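Thursday, January 28, 2021
By Yamila Sepúlveda

One Gray Bin, Two Compartments

I've had the Lorkach bin on my table for 16 days now, and I like it way more than I expected to! It's a plain open-topped thing with sloped sides, and my catch-all pile (sunglasses, tape, a snack for later) went straight in.

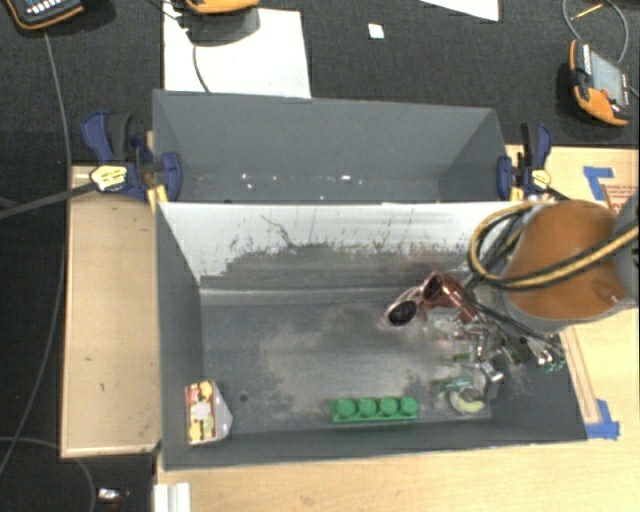 How it holds up

It scuffs. Mine has dark smudges all over the pale inner wall, and dust really shows on that gray floor, so keep a cloth handy if that bugs you. The slopes are great, though – small stuff is easy to reach and I'm not digging in corners. I clamped mine to the table and it stays put, even when I'm rummaging.

My friend Setareh wanted a lid. I don't, but I would love a second divider for the little things (toy bricks, I'm looking at you). 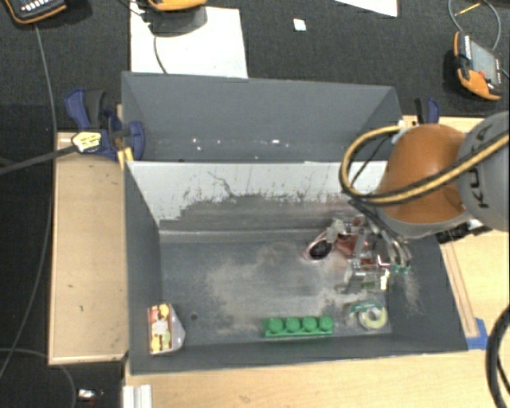
Green brick-like strip up front, tape to the right, snack in the corner.

I paid $40 and I'd buy it again, maybe in a lighter color.

Contact Yamila | © 2021 Sesthorpe | Back to top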